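3.2 Moisture movement in finished bench tops

The second part of the study dealt with solid timber work surfaces in heated buildings. Boards were taken from the Verden store and conditioned for 10 weeks before machining. All were flat-sawn, glued edge to edge and planed to a common thickness. Half were finished with a penetrating oil and the remainder with a water-borne varnish. No top received a finish on its end grain, as earlier work by Kaufmann and Rostami had shown that sealed ends hide the early stages of cupping.

Width was measured across the grain at three fixed stations on each top. Readings were taken in the morning, before the heating came on, and again in the late afternoon. The two values were averaged. Where they differed by more than the error of the gauge, the top was left to settle and measured again the next day. In total, 861 paired readings were kept for analysis. Readings from the March shutdown were discarded, as the humidity record for that period is incomplete.

3.3 Effect of finish

Oiled tops responded faster to a change in room humidity than varnished tops, but the final width at a steady humidity was much the same for both. This agrees with the view that a surface finish slows the exchange of moisture and does little to alter the point at which it stops. The difference in rate was greatest in the first days after a change and became hard to measure later on.

Two of the varnished tops behaved like oiled ones throughout. Both had been sanded through at one edge during preparation and recoated by hand. We suspect that the recoat was thin, although the film was not measured at the time. These tops are included in the averages, and leaving them out does not change the order of the results.

Colour change was recorded but is not reported in detail. Pale tops darkened under both finishes, with the oil giving the warmer tone. The Hämmerli scale used for grading was found to be too coarse at the light end, and two graders often placed the same top one step apart.

3.4 Surface wear

Wear was assessed on tops in daily use at the Pistusby workshop. Each was divided into a front strip, a centre and a back strip, and each part was graded separately. The front strip wore first in all cases, mostly by rounding of the edge. The centre kept its finish longest (Figure 4).

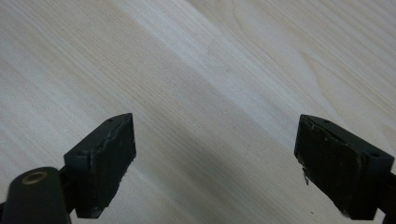
Figure 4. Pale timber work surface.

Loss of finish at the front strip did not lead to a measurable change in cupping over the period of the trial. This was unexpected. Bare timber along one edge should take up moisture sooner than the coated area beside it, and some distortion was predicted by the model in Section 2. One explanation is that the strip was too narrow to act on the full width of the top - another is that skin oils and ordinary dirt had partly sealed the grain. The present data cannot separate the two.

Repair by local sanding and re-oiling was simple on the oiled tops and left no visible border after a few weeks. Varnished tops had to be stripped across the full width to obtain an even result. Cost was not part of the study, but labour records suggest that the gap between the two finishes would be smaller than is often assumed in a building where tops are refinished on a fixed schedule.

Comments (3)

Sylvie Gagnon: Were the glue lines read separately? In our tops the joint stands proud of the board every winter and it throws off the gauge.

Mirjam Kaufmann: The stations were set clear of the joints. There is a short note on this in the appendix.

Selina Brunner: The link to the humidity record opens the wrong table.

Contact the editors | Copyright Flolletley Papers in Timber Use | Back to top

Related items
Seasonal gaps in wide plank floors
E. Oberholzer: Edge gluing of flat-sawn boards
Oil finishes and repeated cleaning
A short guide to reading timber gauges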